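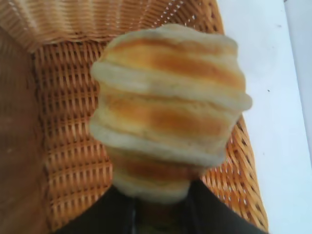 Layered roll and woven basket, bread service station.

Bread Baskets for Table Service: Preparation and Setting Out
Gebreyes Hospitality Training, Service Unit 7

Purpose
These instructions apply to staff and trainees who prepare bread baskets for the dining rooms at Famden. They cover the care of woven baskets, the preparation of the work surface, and the placing of rolls and small loaves. Slicing is covered separately in Unit 302.

What is required
One woven basket per table of up to four guests
Bread, fully cooled
A clean, dry cloth
A soft brush kept only for baskets
A clear work surface, preferably white

Step 1. Inspect the basket
Run a hand along the rim and the inside walls. Set aside any basket with a broken or lifted strand and record it on the station sheet. Brush out crumbs from the corners, working from the rim down to the floor of the basket, and turn it over to empty it. Baskets are not to be soaked. If a basket needs washing, wipe it with a damp cloth and leave it upside down on a rack overnight.

Step 2. Prepare the surface
Wipe the surface from the far edge toward the front, then dry it in the same direction. A pale surface is preferred at this station, as crumbs and specks are easily seen on it. If a cover is used, smooth out the creases before setting anything down.
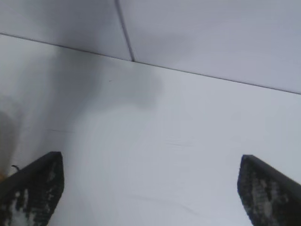

Mebrat Adugna writes that wiping twice with a barely damp cloth leaves fewer streaks than wiping once with a wet one, and asks that the second cloth be changed at the start of each service. The unit has adopted this practice.

Step 3. Handle the bread
Hold layered rolls low on the sides and with light pressure. Their ridges flatten easily and the crust may flake. Do not stack one layered roll on another.

Step 4. Place the bread
Lower each piece to the floor of the basket before letting go. Lay an oblong piece along the length of the basket. Begin at one end, so that space remains at the other for additional pieces. Bread should not rest on the rim.
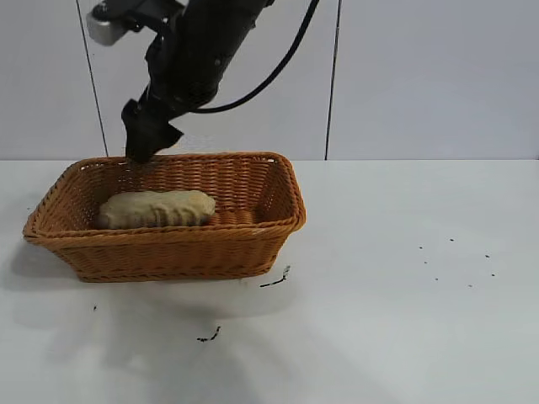

Step 5. Hold and serve
Cover filled baskets with a dry cloth until they leave the station. Bread held for more than 2 hours is returned to the kitchen. Questions on this unit may be sent to Berhanu Beyene, Room 401.

Revised 20 August 2024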